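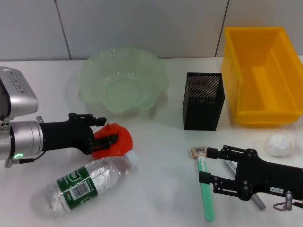
Week 5: Sorting a Tabletop

Hi all! Before we get going on tidying, grab a pencil and give every thing on the table a home. I'd start with the green bowl with the wavy rim (small soft stuff goes in there, I love a bowl for that). Pens live in the black mesh holder. The bottle lying on its side? Cap off, rinse, recycling. Bring your list on 21st January and we'll compare!

Related handouts
Drawers, Part One
Labels That Stay On

5 comments | 23 shares
© Marion Aitken, Plilten
Back to top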